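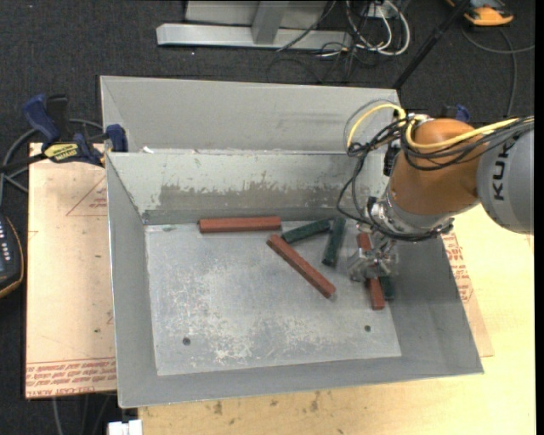 What Does a Jury Do?

A jury is a group of ordinary people who listen to a court case and decide what happened. They don't need to know the law – the judge tells them that part. They do need to stay awake, even when a lawyer has talked about a fence for 2 hours.

In Fleromton, letters went out to 900 people in September. Most went home again. Jurors can't chat about the case at dinner, look it up online or flip a coin. If they all agree, that's called a verdict.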